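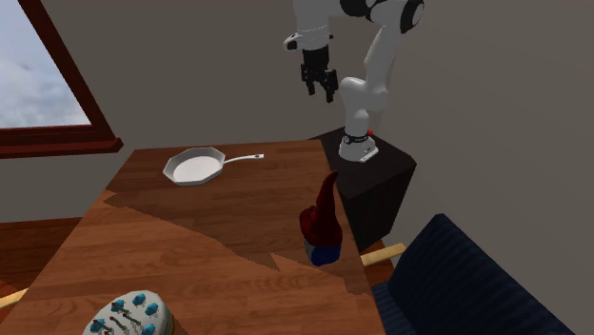

The simulated table, with pan, gnome and cake. Render: Mingxuan Yuan

Robotics club: 92 percent of what?

The students in the Uvthorpe robotics club have spent the term teaching a simulated arm to pick up a garden gnome and put it in a frying pan. Their report gives a success rate of 92 percent over 100 trials, and Randi Hedlund, who coaches the team, would like everyone to be impressed. I'm partly there.

I asked how far the gnome moves between trials. Clem Te Moana told me it starts in one of 3 spots, all on the same side of the table. The pan stays put. So does the cake, which as far as I could learn is there to be avoided. That makes 92 a decent number for a fairly small question, and I'd like to see what happens when someone turns the pan around or drops the gnome by the window.

To be fair, the work behind it is real. The group recorded 600 practice runs by hand, most of them after 4 p.m., and Mingxuan Yuan rewrote the grasping code twice when the fingers kept closing on the tip of the hat. Her notes on that are better reading than the report – ask her for a copy.

What bothers me is the Flandeo Cup in November. It is run on actual arms, with actual tables, and the club has not touched one yet. Randi says the school's arm will be set up "well before then." We heard that last year too.

Practice is in the Morkden room as usual. Bring your own laptop.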